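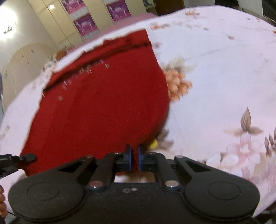 Dalal Mahasneh says the folding is the easy part and the hard part is deciding where each piece belongs in the wardrobe, so please read the section on sorting before you apply.

Home Helpers Wanted, Drellbridge and Plallalton

We are hiring 3 part-time helpers for bedroom tidying in private homes. The work is clearing clothes off beds, folding them, putting them away in wardrobes and cabinets, changing sheets and leaving the bed made. There is no kitchen or bathroom cleaning in this job.

Sorting: every household has its own order. You will get a short list from the family on your first visit — follow it, even if you would do it differently at home. Items with no place on the list go on a chair or shelf, never in a drawer.

You should be able to fold shirts, dresses and fitted sheets neatly, stand for a full visit and work in rooms where the family may be present. Experience in a laundry, hotel or care home is helpful but not required. Training is paid.

Pay is 3000 a month for a regular schedule, plus a travel allowance of 200 for anyone coming from outside Drellbridge.

To apply, send a short letter to Mireille Rizk at the Hudasetti office by 31 January 2021. Include the mornings you are free and one reference. Interviews are held in Plallalton.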